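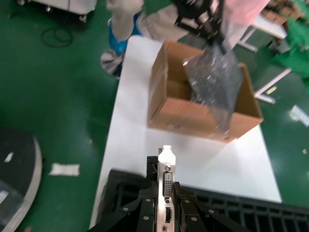

White port is DVI, black one under it is HDMI. Remember DVI?

OK so a thread about getting the family photos off my mom's old computer, which has been sitting in her hall closet under the Christmas wrap since forever. 1/

Background: my cousin Anika Ruiz-Ortega is getting married in December and wants a slideshow. Baby pictures, the lake trips, grandpa in the terrible vest. Everybody said "oh, those are on the old computer" and then everybody looked at me. 2/

First problem was the monitor. Mom kept the computer and gave away the monitor! I had a TV with HDMI and a bag of cables and zero of them were the right one. My neighbor had a DVI cable in his garage and wouldn't take it back. I get it, I wouldn't either. 3/

Second problem, password. Mom swore it was the dog's name. It was the OTHER dog's name, with a capital in the middle. That took most of an evening and two calls to my aunt. 4/

And then we were in, and there were 3919 photos in one folder called "New Folder." No dates, no names. Well, one was named "nice one" and it's a picture of a casserole. 5/

Copying everything to a drive went fine, I just let it run while we ate. Please copy first and sort later. I started deleting blurry ones right there on the old machine and my brother made me stop, and he was right (don't tell him). 6/

The sorting is where I lost my whole week. 561 of them are duplicates, because every time Mom plugged in the camera she imported the entire card again. Another 200 are of a bathroom remodel. Tile samples. Grout. A toilet from several angles. 7/

But oh man, the good ones. My grandmother laughing so hard she's holding on to the fridge. Anika at maybe four, asleep in a laundry basket with her shoes on. My dad with a full mustache, which he has denied having for my entire life. 8/

I sat with Mom and had her tell me who people were, and I typed it into the file names as she talked. Best part of the whole thing. She got to one of a woman on a porch and told me a story about a road trip to Yazzie that I had never heard, and I've known her a pretty long time. 9/

So if your folks have a computer in a closet, go get it this month while you're thinking of it. Bring snacks and your own extension cord. 10/

Also, if anyone knows who the guy in the green hat at the Pamthorpe picnic is, he's in 2 different years of photos and none of us have a clue. Mom thinks he came with the potato salad people. 11/11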